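The break room at Prasiswood has a round table, and for most of September the table has had things on it. Management would like that to stop.

A notice taped up beside the door last week asks staff to clear the tabletop by 6 p.m. "down to the surface." It was signed by office manager Evdokia Manolakis, who has worked in the building long enough to remember what the surface looks like. Brown and glossy, she said, with a cream rim.
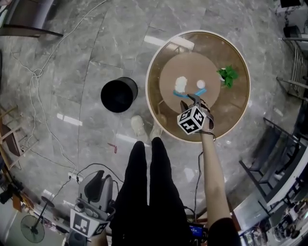 The first casualty is likely to be the round tan board, which takes up a good share of the table and collects whatever people are holding when the phone rings. Crumpled white items are to go in the black bin, which stands beside the table and has no lid to slow anyone down. Small balls and stray blue pieces may be claimed at the front desk for two weeks. The sprig of green leaves on its little white base can stay, after what Manolakis described as "more email than I got about the parking."

The floor comes next. The notice gives staff until the end of the month to deal with the cables on the gray marble, a project the company has announced twice before. A $50 budget has been approved for ties and clips.

Reaction among employees has been muted. One man from accounts said he supported the policy fully and asked where he should put his mug. Manolakis told him the kitchen, and the notice now has a second page.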